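Re: Leather corner sofa, feed it or leave it alone?

tobi_eze
Posted 19:40
We finally have a big leather sofa and I love it! Buttons all along the back, room for 5 if the cousins squash up. Gajdoš in the shop said to cream it every December and otherwise leave it be. My aunt swears by saddle soap. Who's right?
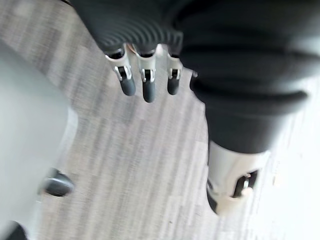
Grey carpet in the sitting room

austra_t
Posted 19:58
Gajdoš, every time. Saddle soap is for saddles! Most sofas now have a coated finish and the soap just sits on top and goes sticky. Damp cloth, dry cloth, done. I've had mine 9 years and it still smells gorgeous.

Vilem S
Posted 20:15
Have to disagree with Austra there. Mine gets Hedico balm twice a year and the seats are lovely and soft. Warm the tin in your hands first, then go in little circles.
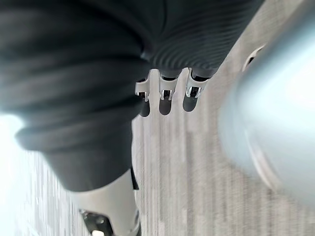
Do the arms as well, they get all the hair grease and people forget them. Then keep the cat off overnight (good luck with that).

austra_t
Posted 20:22
Twice a year on coated leather is money down the drain, Vilem. Is yours aniline? If so, fair enough.

Vilem S
Posted 20:31
No idea, it was 68 quid at an auction :)

xiaoyan.mao
Posted 21:04
Ooh, I love this subject. Put a drop of water somewhere hidden. If it soaks in and goes dark, it wants feeding. If it beads up, Austra's way is plenty. And think about sunlight too! Ours was pale to begin with and the window end went a different shade in 2 summers.
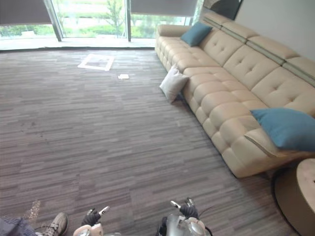

So swap your cushions about now and then, or you'll get a patch behind each one. Blinds help as well.

tobi_eze
Posted 21:30
Just did the drop test round the back and it beaded up. Sorry, auntie!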